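# Chapter 8: Play and the Young Child's Idea of Food

Children begin to form ideas about food long before they can read a label or help at a stove. Much of this early learning takes place in play. A child who serves a pretend supper is practicing the names of foods, the order of a meal, and the manners that go with it. This chapter considers how pretend meals develop between the second and sixth years, and what adults may reasonably learn from watching them.

## 8.1 Household Objects and First Meals

The earliest pretend meals are brief. A toddler lifts an empty cup to the mouth, or to the mouth of a doll, and then turns to something else. By the third year the acts are joined together: food is stirred, served, and eaten, and a guest may be scolded for leaving the table. Ordinary household items and toy foods are often used side by side at this age, and most children move between them with ease.
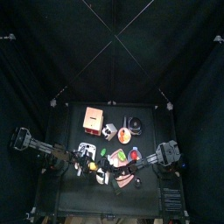
Glenys Fairweather has objected that accounts of this kind give too much weight to the objects and too little to the talk. In her view, a child with no toys at all will still hold a dinner party if there is someone to invite. The objection is a fair one, and Section 8.3 returns to it. Toys do not create the idea of a meal. They may, however, affect how long the play lasts and which foods are named in it.

The Cultby nursery study, which followed 93 children over 12 weeks, recorded the foods named during free play. Bread, soup, and cake were named most often. Vegetables were named less often, except in groups where the children had recently planted or cooked them. 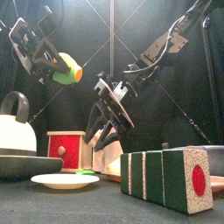 *Figure 8.2. Objects in use at a table.*

## 8.2 From Garden to Plate

Few young children have a settled idea of where food comes from. Many four-year-olds, when asked, will say that it comes from the store, and will see no need to go further back. Sabina Mridha has described this as a complete answer from the child's point of view, as the store is the earliest place in the story that the child has visited.

Corn is a useful crop for early teaching. It is tall, it grows quickly in warm weather, and the part that is eaten is hidden until the husk is pulled back.

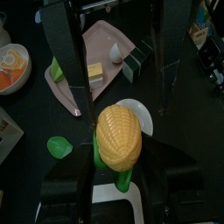 It also reaches the table in several forms, and children are often surprised to learn that popcorn, corn bread, and corn on the cob share a source. Teachers who wish to present this link should begin with the whole ear and allow time for handling before any explanation is given.

**Key terms:** pretend meal, object substitution, food naming, source knowledge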